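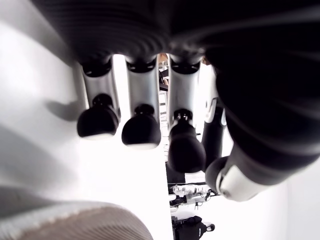 Fingers and thumb of one of the robotic hands at Barcombe.

Robotic hands at Barcombe: questions from staff

These answers were put together by Marjan Zarei after the staff meetings in June. They apply to the packing and kitting benches at Barcombe only. Kerkden will get its own page.

What work are the hands going to do?
Picking small parts out of trays and placing them in kits. At present each bench makes up 400 kits a shift by hand. Checking, labelling and anything that comes back from a customer stay with people.

Will anyone lose their job?
No. There are 79 of us on the benches and the number stays the same until the review next June. Agency cover will be cut first if we need fewer hours.

Does my pay change if I move to another task?
Your basic rate stays as it is. If you train as a cell minder you go up one grade from the day you are signed off.

What does a cell minder do?
Keeps the trays filled, clears dropped parts and restarts the job after a stop. You will not be asked to write programs. Karimi handle those, along with repairs.

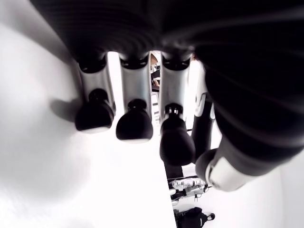 How long is the training?
Four half-days, all in paid time. The first two are in the training room and the others are at a bench with a minder who has already been signed off. Ask your team leader for a place.

Can I work next to a hand while it is moving?
Only inside the marked area and only if you have been trained. Tie back long hair and take off lanyards, rings and loose gloves.

What do I do if it drops or grips something badly?
Press the stop button, then write it in the bench log. Please don't try to pull the part out while the power is on.

Is Nernina used to measure how fast I work?
Nernina records stops and kit counts for each bench. It does not hold names, and team leaders see the totals for the shift.

Can I stay on hand kitting?
Yes, for now. Orders under 300 kits will still be made up by hand, and two benches are being kept for them. Put your name down with Marjan by the end of the month.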